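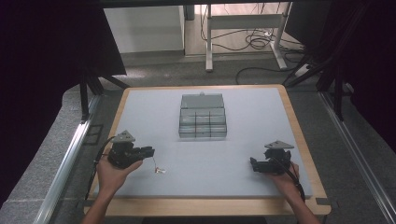

The Bustora was already old when I bought it, 2125 stock, four owners, lid hinge like a loose tooth. Thirty quid in the arcade at Lerville. The man wouldn't say what was on the drive. Cash only, no bag.

Got it home. Plugged in. Fan screamed, then settled.

Good screen though. Decent keys. Somebody had worn the E right off.

Two accounts on it. One called Grillico, locked. One called Guest. I picked Guest, obviously. A desktop the colour of weak tea and one text file, open, cursor blinking at the end of a line.

Is it you, it said.

I typed no. Felt daft. Shut the lid, made toast, came back.

Pity, it said. Then underneath, battery at 4 per cent, please dont let me go off.

The charger was in. I checked it. Checked the wall. Light on the brick was green and the number still went down, 3, then 2, and I was on my knees under the desk wiggling the plug and saying all right, all right, to a laptop. In my socks.

It stopped at 2. Stayed there.

Thank you, it wrote. The last one bought a Dwivedi. Thinner.

I said I couldn't afford a Dwivedi.

Good, it wrote.

That was August. I've had it on ever since, in the kitchen by the bread bin, still on 2. The fan comes on at night sometimes. I've stopped getting up for it, mostly. Yesterday the arcade was shut and teh man's sign gone, and when I came in the file had a new line.

Did you ask him about me.

I haven't answered yet. Kettle's on.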